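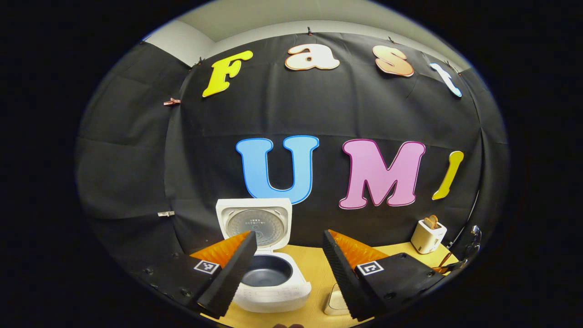

The cooker with its lid up, and the toast.

Filed under: Short Fiction / Kitchen Stories

The Pandska people gave me a June trial of the Stotard because I complained so well about the last thing they sold me. That's how my luck runs. I write one angry letter about a blender and I get a pair of black fingers with orange pads to look after!

I'd signed up for the Onu plan, the cheaper one, where you show the fingers how you do a job and they send it all off overnight and learn it. There's a fancier plan at 531 a month (in Zandusitz money, but still) where somebody else does the showing. I have rice to make, I thought, I can show a thing how to make rice.

So I took the handle and I went at it. Lid up. Lid down. Lid up. My grandmother could cook rice in a dented pot while yelling out the window at a bus driver, and I was squeezing a trigger over an empty cooker, trying to look like I knew what I was doing. The booklet wanted 48 good tries before it would call the job learned. A good try, said the booklet, is calm. I had maybe one of those in me before lunch.

The toast was my own idea. I'd figured that if I was going to stand there all morning I should at least have breakfast, and then I got so caught up in the lid that I left both slices sitting in the toaster. I'd look over at them now and then, and they'd look back. Up with the lid again.

Somewhere in the middle of it I started talking to the thing. "Gentle," I said. "You don't slam it, you let it come up by itself." I said it in my grandmother's voice, too, with her little click of the tongue at the end, and I had to put the handle down and go stand by the sink for a minute. I hadn't done that voice in years. I didn't know I still had it.

That night I sent everything off, and at 2 in the morning my phone buzzed. Pandska had a question. They wanted to know why, on nearly every try, I stopped with the lid halfway and waited.

I lay there in the dark and thought about it. She used to do that. She'd lift the lid a little and hold it, so the steam wouldn't get her glasses, and then she'd take it the rest of the way. There was no steam in my empty cooker and I don't wear glasses.

There was a box for comments, 400 letters at most. I typed a long thing about her and the bus driver and ran out of room, so I erased it and wrote: "Please keep the pause."

The review form came at the end of the month. Was the Stotard easy to hold? Fairly — my wrist got tired. Was the booklet clear? No, and somebody should fix the page about charging. Would I keep it past the trial? I left that one blank and went to rinse some rice, and when it was done I let the fingers get the lid. They brought it up halfway and waited for the steam.

I checked yes.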